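Gallden Workshop
Arm build: progress report to the Donnelly small grants fund
23 April 2026

Spending to date is 2233 pounds, which covers the arm, its power supply and the timber for the bench. The grant has 100 pounds left in it and we do not expect to ask for more.

The arm was ordered from Hostik in December and came with one faulty wrist motor. Hostik replaced it free of charge, but we lost several weeks waiting. It is now assembled and moves under power. The bench top still needs a second coat of oil.

Work on the control program is done in simulation first, using the Gunus software, so that members can try things at home without booking the bench.
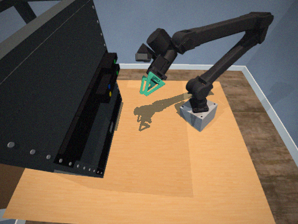
The press-button task is the next goal in the plan. We want the arm to reach a control, push it and draw back without knocking anything else. The model has the arm bolted to a grey block on a wooden table, with the green gripper open beside a black unit. The green, blue and yellow buttons on that unit are the targets, and we will start with the green ones. Each test will be 30 attempts in simulation before we try the same movement on the bench.

Still to do: fit the emergency stop, finish the cable guard, and run 2 open evenings for members. The next report will include the test results.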